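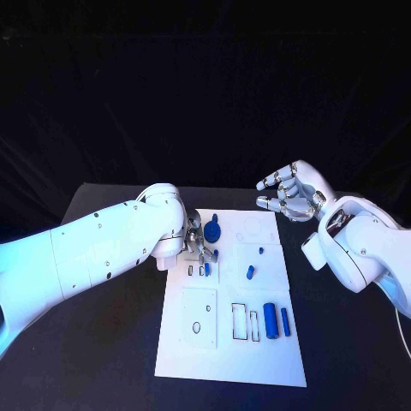
Nekurex Bench Build: Frequently Asked Questions

These are the questions that come in most often about the two-arm insertion bench at the Dultarell shared workshop. Wiring and mechanical drawings are in the build notes. Questions about booking the workshop go to the front desk.

What is the bench for?

Practicing peg and part insertion with two arms working over one board. The board holds panels with cut-outs, and the loose parts are blue pegs, cylinders and rods plus a gear-shaped part. We run it by teleoperation for now. Scripted motion exists for the approach moves only.

Is Nekurex a kit?

No. Nekurex is the name of the control software and of the build as a whole. The arms were bought complete and secondhand. The mounts, the board and the parts are our own work, and the files for those are in the repository under the "board" and "mounts" folders.

Why is the board white and the parts blue?

Segmentation. A saturated blue on white can be thresholded in hue with very little tuning, and the dark table and black backdrop keep the rest of the view quiet. We tried gray parts first and spent too much time on shadows.

Does colored lighting break the color threshold?

It moves it. Under strong pink light the white surfaces shift a long way and the blue parts much less. Any rule of the form "board equals high brightness, low saturation" will fail. Find the parts by hue, then fit the board from the outlines of the panels. If you lock the camera's white balance, lock it before changing the light and leave it alone.

Are the two hands the same?

No. Check the hand profile before every session. The profiles are stored per side in hands.cfg, and the software does not detect a swapped file. Loading the left profile on the right side gives finger commands that are legal but wrong, so no fault is raised.

What tolerance do the holes have?

The first board was cut too tight and pegs jammed at the slightest tilt. The current revision has more clearance on the round holes and a small chamfer on the entry edge. Values are in the drawing. Measure your own parts before you cut, as printed diameters vary with the machine and the material.

How long does a part take to print?

The full set of parts fits in one overnight job on the workshop printer. The gear-shaped part takes the longest. It has a short stem on top, which you should print facing up. Printed the other way it needs supports, and the support scars catch on the fingertips.

How do I start a session?

Power the control box, wait for both arms to report, then load the hand profiles. Move each arm to its hover position over the board at low speed. Check that no cable is pulled tight at hover. Only then enable the hands.
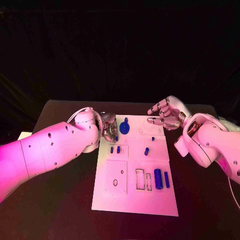 Run the approach script with speed set to 17 percent the first time after any change to the mounts or the board position. The default of 40 percent is fine once the approach has been verified. The script stops above the board and hands over control to the operator. It will not descend by itself.

How is the board held in place?

Double-sided tape at the corners, pressed down for a minute. Clamps were in the way of the wrists. Tape lets the board slip a little if a peg is pushed hard off center – this has saved fingers more than once. Re-register the board after any slip.

How do I register the board?

Touch off three of the printed outlines with the calibration tip and enter them in the order the script asks for. The script reports a residual. If it is high, the usual cause is a board that is not lying flat. Repeat the procedure from the beginning. Do not correct one point by hand.

Where do the loose parts go before a run?

Wherever the task sheet puts them. Some tasks start with pegs already seated and the others begin with parts lying on the board. Large cylinders may start standing or on their side. A rod or cylinder that rolls off the board during setup is put back and the run is started again.

What does error 725 mean?

Loss of communication with one hand. In most cases the connector at the wrist has worked loose. Disable the arm, reseat the connector, and check the cable for a kink along its full length. If the error returns within the same session, replace the cable. We have not found a software cause.

Can both arms work over the same panel?

Not under the default settings. The software divides the board down the middle and refuses a target on the wrong side. A shared zone can be enabled in zones.cfg. Keep it narrow. The collision model treats each hand as a simple box and knows nothing about the cables.

Which version should I install?

Release 17. The older installer on the Plosex mirror still works but pulls in a driver that no longer builds on a current system. If you have an old configuration, convert it with the migrate command – do not copy the files across.

Can I use the Alarcón gripper mount with this build?

Yes, with the adapter plate. The bolt pattern differs and the plate adds length, so the tool offset must be changed on that side. Forgetting the offset drives the fingertips into the board.

May I change the board layout?

Yes. Keep the outer size, keep dark outlines around any new openings, and leave space between panels for the fingers. Send the drawing with a photo of the finished board if you want it added to the repository. Submissions are merged in October and again in spring.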